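Skovero Refurbishing, Ustthorpe site
Progress report to the Pumphrey Fund, second period
Grant: Automated processor handling on the workstation line
Prepared by Han-gyeol Nam, line manager

Where we are

The cell is running, the people who used to do its job are still employed, and the coffee machine by the loading door has been repaired out of a different budget, in case the Fund was wondering. Of the goals agreed in our last meeting, we have met the ones to do with hardware and are late on the ones to do with paperwork. This report is part of the second group.

For readers who have joined the file since the first report: we take in used workstations from offices and universities, strip them, test the parts, and put together machines that somebody will pay for. The fiddliest step is moving processors in and out of their sockets. It calls for steady hands and good eyesight, and by the end of a shift most of us can offer one or the other. The grant pays for a robot arm to take over that step, and for the time of the technicians who have to teach it, feed it and clean up after it.

What the cell has done

Since it went live the cell has handled 3,481 processors. Of those, 910 went through in May, our best month so far and also the month in which we stopped changing the fixture plate every time somebody had an idea in the shower. The current plate holds the parts upright beside the open chassis. Memory handling is not in the scope of this grant, although the plate has a slot for it and the technicians have opinions.

The arm works one chassis at a time. It is slower than Zadberg's brochure and faster than me. 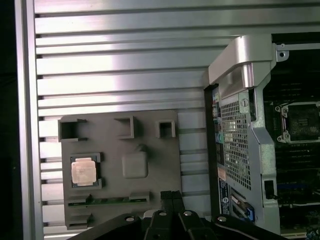
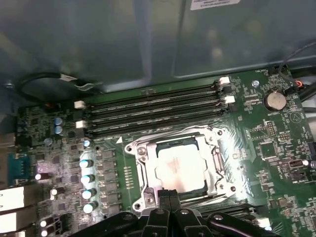 An Intel Xeon between the fingers, fixture plate behind:
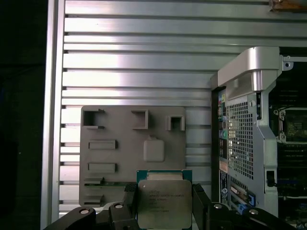
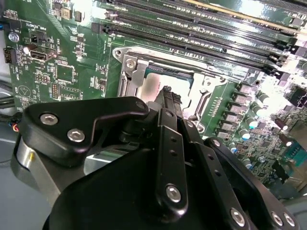

Bent pins remain the figure everyone asks about first. We had 3 damaged sockets in this period, 2 of them in the same week. Both of those came down to a gripper offset that had been typed in by hand, by the author of this report, at the end of a long Thursday. Offsets are now loaded from a file and I have been asked, kindly, to stay away from the keyboard. The third socket arrived damaged. We missed it at intake, and the arm set a perfectly good chip down in it with great care.

What has changed for the people

Our first application said that automation would "free technicians for higher-value work." I wrote that sentence and would like to report on how it has aged.

The bench team did get time back. For the first several weeks they spent all of it standing next to the cell, watching. This was partly training and partly the natural human wish to see a machine drop something. Once the novelty wore off, the hours moved into fault-finding on boards we used to scrap, and that work has gone well. The team likes it, and boards are coming off the scrap shelf that would have gone straight to the shredder a year ago.

Other changes were not in the application. Socket work used to be where new hires learned to be careful. With the arm doing most of it, a new starter could now go a long time without ever seating a chip, and then be the only person in the building when the arm stops. We have put manual seating back on the training list, one morning a week, cell switched off. The experienced technicians complained about this until they tried it and found out how rusty they were.

The pace of the room is different too. A person doing this job stops to stretch, chat or swear. The arm does none of these, and people who load chassis for it tell me they feel hurried even when the queue is short. We moved the queue display so that it faces the wall by the office, where it now hurries only me. We also agreed that the loader can pause the cell for any reason and doesn't have to write the reason down. Output has not suffered in any way I can measure.

Wrists are better. We used to have a steady trickle of complaints from the socket bench and this period we had none. The complaints we do have concern lifting, as chassis still travel from pallet to cell by human being. They do have handles on top, for which we are grateful to whoever designed them.

Problems

Glare. Heat spreaders and aluminum rails are shiny, and the cell's lighting makes the most of it. The arm's camera loses printed markings on the lid when the light lands badly, so the technician still reads the part number before the chip goes onto the plate. We have a diffuser on order. The previous diffuser was a sheet of baking paper, and I mention it only because it appears in the expense claims.

Variety. The cell is set up for one family of chassis. Every other model needs its own plate and its own teaching session, and our donors have so far refused to standardize on our behalf.

Support. Zadberg answers email promptly and the telephone rarely. We have learned to write emails.

Money and next period

Spending is slightly under plan, mostly because the second fixture design was canceled when the first one finally behaved. With the Fund's agreement we would like to move what is left into a lift table for the loading side. The request form is attached and needs a signature from your end.

Next period we will teach the cell a second chassis model, fit the real diffuser, and have two more of the bench team trained to reteach positions without calling me over. Site visits are welcome on any working day. Mornings are best, as the afternoon sun comes in over the loading door and the camera takes it personally.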